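Varska Under-Bed Box Set
Section 4: Sorting and packing small items

Read this section before you fill a box for the first time. It covers small household and personal things: soft toys, bottles, packets, yarn, balls, cards. For clothing and bedding, see Section 5. For assembly of the frame and runners, see Section 3.

4.1 Before you start

You will need one open box, a flat place to work and a soft cloth or blanket. A bed is a good height for most people. A table will do, but round things roll off it.

1. Fold up the box as shown on the sheet in the lid, and press down all four corners of the floor.
2. Spread the blanket over the work surface. Fleece is best. Pull it flat so that nothing gets lost in the folds.
3. Put the open box at one side of the blanket, with the open top within reach.
4. Lay out everything that is to go into the box. Keep the items in one layer.

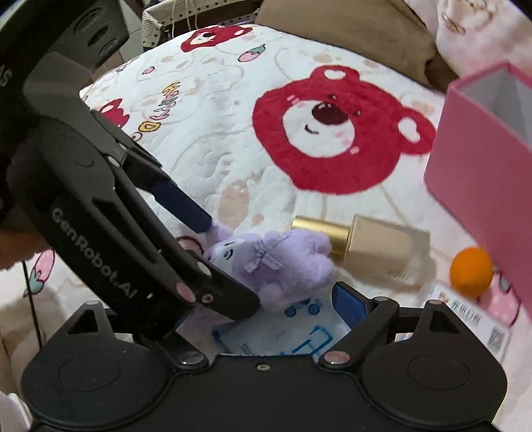
Fig. 4-1. Small items laid out on a printed fleece blanket, box at the side.

5. Pick out anything that doesn't belong, such as trash, food or things that are used every day.
6. Check that caps on bottles are tight. Turn each cap by hand, then stand the bottle upside down on a paper towel for 2 minutes. If the towel is damp, do not pack the bottle.
7. Put loose cards, leaflets and labels in a separate pile. They go in last.

Note: Patterned blankets make it hard to spot pins, beads and other very small parts. Use a plain one if you are sorting a sewing kit.

CAUTION: Keep small balls and anything with a loose bow or button away from young children while you sort.

4.2 Order of packing

The box has no fixed dividers. Items hold each other in place, so the order matters more than it does with the Ummont tray.

1. Start with the items that keep their shape poorly, such as balls of yarn. Place them in the back corners. Leave the paper band on the yarn. It keeps the strands from working loose and you will want the color number later.
2. Stand flat packets on edge. Wet wipes, tissues and refill packs should have the printed face toward you so they can be read from above.
3. Lay bottles on their sides along the long wall, caps all pointing the same way.
4. Put small balls into the gaps between the bottles and the wall.
5. Place soft toys on top. Don't press them down. If a toy has long pile, brush it with your hand before the lid goes on.
6. Slide cards and leaflets down the front wall, where they will stay flat.

Note: Hold a packet of wipes by its lower edge or its sides as you lower it. Pulling on the resealable flap will lift the adhesive and the wipes will dry out in storage.

CAUTION: Do not pack wipes that have already been opened next to yarn or paper. Close the flap, put the packet in a zip bag and stand it in a corner by itself.

4.3 Checking the fit

1. Look down into the box. You should be able to see at least part of every item except the cards.
2. Tilt the box gently toward you, then away. If something slides, move a soft item against it.
3. Press lightly on the rim all the way along. The walls should stand straight. If a wall bows out, take out the last thing you put in.
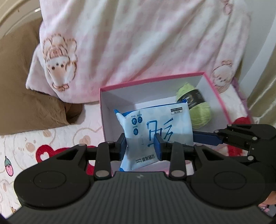 Marlene Friesen wrote to us that she had been laying her wipes flat on the bottom for years and always ended up emptying the whole box to get at them. Standing them up fixed it for her, but she found that a half-used packet slumps over unless there is something firm behind it. She uses a rolled washcloth. She also asks for a deeper box, as tall packets come up too close to the lid.

A rolled washcloth is a suitable support. So is a full ball of yarn, provided the packet is sealed. The deeper box is sold separately as part no. 724 and fits the same runners. It does not fit the Novton frame.

4.4 Closing and labeling

1. Place the lid square on the rim and lower both short ends together.
2. Run your thumb along the edge until it is seated. If one end lifts, something inside is too high. Do not tape it down.
3. Write the contents on the label in pencil. List the things you are most likely to look for first.
4. Slide the box under the bed with the label facing out.

CAUTION: The maximum load for one cardboard box is 3000 grams. Do not stack a full box on top of another full box.

4.5 Care

Wipe the outer walls with a dry cloth. A slightly damp cloth may be used on the rim. Do not wet the inside. If a bottle leaks, empty the box at once and let it dry with the top open. Replace it if the floor stays soft.

Go through each box once a year. January works well for most households. Wipes and cosmetics past the date on the packet should be thrown out at that time.

Replacement labels: part no. 204, from any Boychuk counter.

Section 4 revised 9/4/19.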